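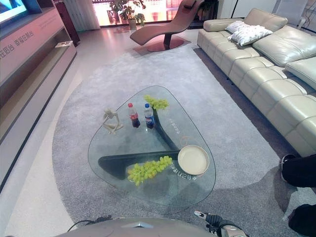 Let People Sit on the Furniture

Filed under: Opinion / Home & Town

My mother bought one sofa in her adult life. She bought it at a store in Lidness that no longer exists, and before she paid for it she sat on it for most of an afternoon. She took her shoes off. She lay down on it. The salesman went to lunch and came back, and she was still there reading the store's newspaper. She kept that sofa for 22 years and gave it away with the springs still good.

I thought about her in May when I went looking for a sofa of my own. I tried 11 stores between Lidness and Hokgate. In six of them I was asked to stand up, or there was a card on the cushion asking me not to sit in the first place. Two of the others had no sofas on the floor at all, only fabric squares on a ring and a screen where you could turn a picture of the thing around with your finger.

I think this is a mistake, and I think stores are making it for reasons that look sensible on a spreadsheet. Floor space costs money. A sofa that has been sat on all year has to be sold at a discount. A screen can show every color, and a showroom can only show one or two. I understand all of that. I ran the counter of a paint store for a long time and I know what a square foot of floor has to earn.

But a sofa is a thing for sitting on. Whether it suits you depends on the length of your legs, the state of your back, and whether you are the kind of person who sits up or the kind who slides down. A picture can't tell you any of it. The measurements don't help as much as people think either. I had a seat depth written down from a chair I like, and I found two sofas with that same depth to the inch. One was fine. The other put my knees higher than my hips and I couldn't have watched half a ball game in it.

The usual answer is that you can send it back. Try sending back a sofa. Dredotell, which sells most of what gets delivered on my street, will take one back if you keep the packaging, and the packaging is a box the size of a garden shed. You also pay a fee of 283 dollars. My neighbor kept a sofa she dislikes because of that fee. She sits in the kitchen now.

So the cost of finding out has been moved. It used to sit with the store, which had to keep a floor sample and put up with people like my mother. Now it sits with the buyer, who finds out at home, after the truck has gone. A good many of those sofas end up on the curb. I walk past them on trash day in Hokgate, some of them with the plastic feet covers still on. I don't know where they go after that, but I doubt anyone is reusing them.

There is a second problem, and it has to do with who gets left out. People buying furniture online are mostly comfortable guessing. Older people can't afford to guess. If you have trouble getting up from a low seat, two inches is the difference between using your living room and not using it. The same goes for people who are very tall, or very heavy, or who have had a hip done. They need to try the thing, and try it for longer than a minute, without someone in a blazer standing nearby.

I would like to see stores go back to the old arrangement, with a few changes. Keep one sample of each frame. The color doesn't matter, we can look at the squares for that. Let people sit as long as they want. Sell the sample cheap at the end of the year and say plainly that it's a sample. I would buy one of those. A sofa that has survived a year of strangers has told you something about how it was built.

Kong, the old department store on the square in Hokgate, still does it more or less this way. The furniture is on the top floor, and the elevator is slow. The selection isn't big and the prices are higher than online — not by as much as I expected. I sat on a brown two-seater there until closing time. I went back the following week and sat on it again, to be sure, and then I paid for it.

It came a month later and it felt the same in my house as it had in the store. I don't think that is a lot to ask of a piece of furniture, or of the people who sell it.

More in Opinion
The Hokgate Bus Should Run After 9
Why I Gave Up on the Self-Checkout
Lidness Has Enough Parking
What We Lost When the Hardware Store Closed
A Case for Smaller Refrigerators

Contact the editors | Submit a column | © All rights reserved | Back to top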